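Serving tray

A serving tray is a shallow, flat-bottomed carrier with a raised edge, made for moving food, drink and tableware from one place to another without a great many trips back and forth. It is one of the plainest objects in the household, and also one of the most useful, turning up in kitchens, sickrooms, cafeterias, hotel corridors and on the corners of coffee tables where it was set down one evening and never quite put away again. Many families own several and use only one of them, usually the one that fits the cupboard.

Form

Most serving trays are rectangular, oval or round. The rectangular kind is the easiest to store on edge and makes good use of a table, while the round kind is favored by people who carry it on one hand, as the weight can be gathered over the palm. The raised edge is called the rim, or sometimes the gallery when it is tall and upright. A rim may stand straight up, slope outward, or roll over into a soft curve that is kinder to the fingers. Some trays have cutout or attached handles at the short ends, and others leave the carrier to grip the rim itself, a perfectly comfortable arrangement so long as the tray isn't overloaded.

The floor of the tray may be smooth, or it may carry a fine pattern of dimples. A patterned floor hides small scratches and gives cups and saucers a little more to hold on to, though it does ask for a bit more patience with the dishcloth, particularly after anything involving jam.

Materials and color

Wood, metal, wicker, lacquer, glass and plastic have all been used, and each has its loyal friends. Wood is warm to the touch and dislikes a long soak. Metal is thin and strong but rings when a spoon is dropped on it. Plastic is light, cheap and forgiving, and for those reasons has become the ordinary choice in busy kitchens. Dark colors, especially black and charcoal, have been popular for some time. They set off pale china very nicely and look handsome against a light wooden table — they also show every crumb and every grain of sugar, as anyone who has served shortbread on one will know. 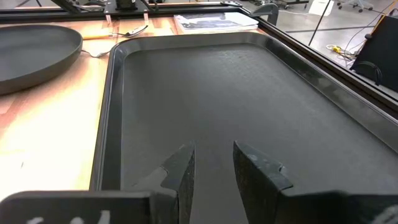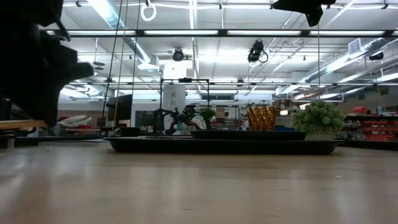 Dark trays on pale wooden tabletops.

Use at the table

Besides carrying things, a tray is often left in place as a kind of small stage. A cup, a smaller plate and a low plant gathered on or near a long tray will look settled, where the same things scattered over a bare table can look forgotten. Yaneth Alvarado, in her household handbook "The Amgate Table," advises starting with the largest tray and adding no more than 3 things to it, leaving the rest of the floor clear so that a guest has somewhere to put down a glass. She is fond of artificial greenery for this purpose, as it needs no watering and can't drip on the cake.

Smaller trays are frequently stacked on larger ones. This is partly a matter of looks and partly a matter of plain convenience, as the small tray can be lifted away with the tea things while the large one stays where it is with the plates. In the Brullcombe area the small upper tray is known as a "rider," and older sale lists from the town often offer the pair together.

Loading and carrying

Heavy items belong near the middle, with lighter ones toward the rim. Tall glasses travel best when they are close together, and a folded cloth laid under them will quiet the rattling considerably. It is wise to clear a landing place before lifting the tray, and wiser still to know where the cat is.

Care

Most plastic and metal trays can be washed in warm, soapy water and dried on edge. Scuffs on a dark surface are usually harmless and may be softened with a damp cloth and a little baking soda, rubbed gently.

Further reading

Alvarado, Yaneth. "The Amgate Table." Hladun Press, 154 pages.
Bondarchuk, Bohdan. "Trays of Brullcombe." Baditetti Household Papers, no. 12.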